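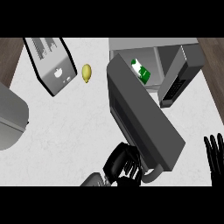 Why does the close-door policy score well in our own evaluation and so much lower when the same checkpoint is run through the Unardale harness?

The two runs were not using the same success check. Our script counts an episode when the door joint passes a threshold at any step. The Unardale harness reads the joint only at the last step, so a door that closes and then swings back out is counted as a failure there and a success here.

25 Jan 2023
Submitted by: Seltham kitchen tasks, evaluation queue

Status: resolved, one follow-up open
Component: microwave task, simulated kitchen, two-arm setup
Checkpoint: Etwood, 600 demos

Reported problem

Etwood was trained on 600 simulated demonstrations and evaluated on 200 episodes per run. Local success was well above what we got from the shared harness. The gap stayed the same size over 6 seeds, so we stopped treating it as noise and opened this ticket.

Setup

The top-down view is the one the policy gets, with the black bands left in at the top and bottom. Episodes start with the microwave door wide open and a carton in the cavity. The counter has other things on it (laptop, lemon) that are not part of the task. The policy is supposed to push the door closed. It may use either hand and does not have to grasp the handle.

What we tried

1. Re-exported the checkpoint and compared hashes. Same file on both sides.

2. Checked image preprocessing. We thought the harness might be cropping the black bands and stretching the strip to fill the input. It does not. Dumped the first observation from both runs with the same seed and the arrays matched.

3. Checked the control rate. Both at 30 Hz. No change.

4. Swapped the distractor objects for the Leclerc set, then removed them completely. Local score moved a little, harness score moved a little, gap still there. Put them back.

5. Replayed saved actions from a local success inside the harness. Trajectory was the same up to the end. Harness marked it failed. This is where we should have started.

6. Plotted the door joint angle for the replay. The angle drops under the threshold, stays there for a few steps, then rises again after the gripper pulls away. Final angle is over the threshold.

Cause

Two different definitions of success, as described at the top. Ours came from an older version of the task where the simulator latched the door on contact. The latch was taken out in the June release and the check was never updated. Without the latch the door can bounce, and a fingertip leaving the handle late can drag it back out.

Fix

Local check now requires the joint to be under the threshold for the last 30 steps of the episode. Same rule submitted to the harness, and merged. After the change the local and harness runs agree episode by episode on all 6 seeds.

Effect on reported results

Any door-closing number from the local script after June is too high and should be rerun. Door-opening numbers are not affected, that check already used the final step. In one run of 200 episodes, almost 30 flipped from success to failure. Every flipped episode we replayed had the bounce or the drag.

The ranking between Etwood and the baseline did not change, but the margin is smaller. Please do not cite the old table.

Still open

The demonstrations were filtered with the old check too, so part of the 600 probably ends with the door not fully closed. We have not refiltered yet. Plan is to run the new check over the whole set, drop the ones that fail, retrain with everything else fixed and post both scores on this ticket. If the drag goes away after that, the policy was copying it from the data.

Last updated: refilter job queued, no results yet

Contact the evaluation queue | Copyright Seltham | Back to top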